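Accept cookies to remember your language and reading preferences. Manage settings

Tremus Planning Software: Frequently Asked Questions

Reading time: 4 minutes

These answers are maintained by the Tremus support office for laboratories and teaching departments that run the planner on a single tabletop arm. Questions about purchasing and license renewal are handled separately by Dagný Grímsdóttir.

What does Tremus do?

Tremus receives a model of the workspace, a goal for the gripper and a set of limits, and returns a timed path that the arm controller can follow. It does not drive the motors. That task belongs to the controller, for which we supply and support one interface, named Kragh. Users with another controller may write their own interface against the published message format.

Which components must be installed?

A working installation consists of the planner, the Kragh interface and the perception package, Plullero. The log viewer, Randus, is optional but strongly advised. Support requests that arrive with a Randus log are usually answered sooner.

How does the planner treat open containers?
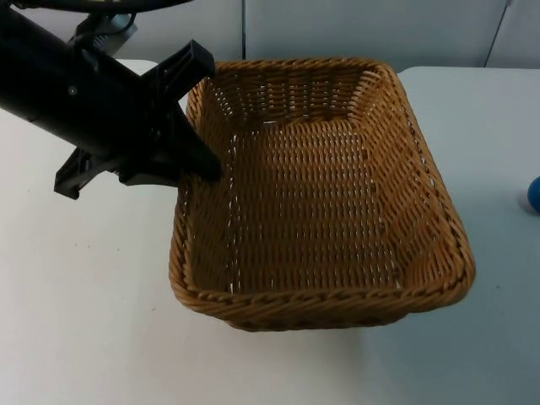
Open containers are modeled as a floor, four walls and a rim, each with its own clearance. A single solid box would be simpler to compute, but every goal inside it would then be refused. The rim deserves particular care when the gripper comes in over one side, as with the black gripper and the wicker basket, where one finger already reaches just inside the rim while the other is still out over the table. Both fingers must be present in the collision model in their open position. Installations that describe only the palm, or only closed fingers, will receive paths that the planner considers safe and the hardware does not. The rim clearance is set in the container file and may be different for each side.

Why does Plullero report holes in a woven surface?

Light passes through the gaps in a weave, and the surface behind may be read as part of the container or as free space. By default, Plullero closes any gap smaller than the finger width stored in the gripper file. If holes are still reported, confirm that the finger width has been entered and that the closing step has not been switched off. Raising the camera exposure seldom helps and may make bright tabletops harder to separate.

May a fixed camera and a wrist camera be used together?

Yes. The fixed camera is normally used to locate the container, and the wrist camera to refine the position of the item inside it. Each camera requires its own calibration file, and the two must refer to the same base coordinates. If the item estimate shifts when Plullero changes from one camera to the other, the wrist calibration should be repeated first.

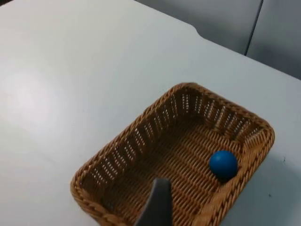 The change between cameras is controlled by a distance setting. Above that distance the wrist estimate is ignored. Below it, the two estimates are combined, with greater weight given to the wrist camera. Users should also load a finger mask, so that any part of the gripper within view is removed before items are detected. Masks are tied to a finger design and must be redrawn after the fingers are exchanged.

How long should planning take?

The default time limit is 900 milliseconds for each request. When the limit is reached, the planner returns an error and the arm holds its position. In our reference test of 1000 container requests, 879 were solved within the default limit on the first attempt. The remaining requests were repeated with a longer limit, and the results are listed in the release notes. Departments with older computers may need to raise the value – this is done in the planner file and requires a restart.

Can a path be reviewed before it is sent?

Randus can display any planned path step by step, with clearances shown at each point. We recommend this review whenever a container file, a gripper file or a calibration has been changed. Review mode holds the path until an operator approves it.

Who should be contacted about errors?

Planner errors are handled by Matěj Hudec and perception errors by Myung-ja Won. Please attach the container file, the gripper file and the log. Requests for changes to the message format are considered by Brynhildur Þorgeirsson and are next due for review in August.

Page last revised May 27, 2020.

Contact the support office | © 2020 Tremus | Back to top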